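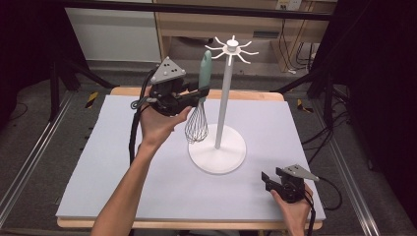
Flevex Paired Gripper Kit: Gallery and Service Notes

Vedholm Equipment Service
Page last revised 30/08/2020

The Flevex Paired Gripper Kit is offered on loan to departments, partner institutions and small firms that wish to record manual tasks for use in robot training. The kit is held in the hand and operated directly by a person. No robot arm is required at the recording stage, and a bench or table of ordinary size is sufficient for most work.

This gallery shows the kit in use at the Vedholm recording area. The notes that follow set out what is supplied, how a booking is made and what is expected of borrowers. They should be read together with the conditions of loan, which take precedence where the two differ.

The work at hand

Hanging task, utensil stand. The left gripper holds a whisk by its handle beside a white stand with eight hooks. The right gripper is open and held low over the front of the board.

Work surface. A light blue foam board covers nearly all of the wooden table. Borrowers are asked to use a plain surface of this kind.

Marker plates. Each gripper carries a grey triangular plate with small round black markers. The plates must not be removed, covered or cleaned with solvent.

Cables. A black cable runs from each gripper. Operators should allow enough slack to reach the whole of the table before recording begins.

Contents of the kit

Each kit comprises 2 hand-held grippers, their marker plates and cables, a carrying case, a printed operator's guide and a set of replacement pads for the jaws. The foam board is available on request. Household objects used in the standard tasks, among them the utensil stand, are lent separately and must be listed on the booking form.

Cameras, tripods and computers do not form part of the kit. Borrowers who do not have suitable equipment may book the Vedholm recording area, where these are provided.

Standard tasks

The service maintains a written library of table-top tasks for use with the kit. Each task sheet gives the objects needed, their starting positions and the condition under which an attempt is to be counted as complete. The hanging task is among the more demanding of the single-object tasks, as the operator must bring a narrow handle to a thin hook without moving the stand. New operators are advised to begin with picking and placing and to attempt the hanging task once they are used to the width of the jaws.

Borrowers may write task sheets of their own. Copies sent to the service will be considered for the library and, if adopted, will be issued to later borrowers under the name of the contributing department.

Use to date

The service has logged 796 completed recordings with the Flevex kit since it was first placed on loan. The hanging task accounts for 100 of these. The remainder are divided among sorting, stacking, pouring of dry goods and the folding of small cloths.

Comments from borrowers have been generally favourable. The grip is considered comfortable for short periods, and most operators were able to work without supervision after one session. Two matters have been raised more than once. The first is the weight of the cable, which can be felt at the wrist when the arm is extended. The second is the wear of the jaw pads when smooth handles are held for long periods. Both have been reported to Fuvwood, the supplier, and a revised pad is expected in September. The cable is unchanged at present.

Booking and collection

Bookings are made on the equipment form and are confirmed in writing. The usual period of loan is 2 weeks. An extension may be granted where no other borrower is waiting, and should be requested before the kit falls due.

Kits are collected from and returned to the equipment desk in the Abdel Rahman Building, Vedholm. The borrower and a member of desk staff check the contents together on both occasions. Items found to be missing on return are charged at replacement cost.

A short introduction is compulsory for first-time borrowers. It covers the handling of the grippers, the placing of objects on the board and the correct way to end a recording. Departments intending to bring several operators may ask for a group introduction.

Care of the equipment

Grippers should be set down on their sides and never on the marker plate. The jaws are to be closed on dry objects only. Sharp tools, glassware and anything hot are excluded from all tasks. A gripper that has been dropped must be taken out of use and returned to the desk, even where no damage can be seen, so that the position of the plate can be checked.

Participants in recordings

Borrowers are responsible for obtaining the consent of any person who takes part. Hands and forearms will normally appear in recordings, and participants should be told of this beforehand. Watches, rings and loose sleeves should be removed or secured.

Enquiries concerning the kit, the task library or the use of this page may be addressed to the Vedholm Equipment Service at the equipment desk.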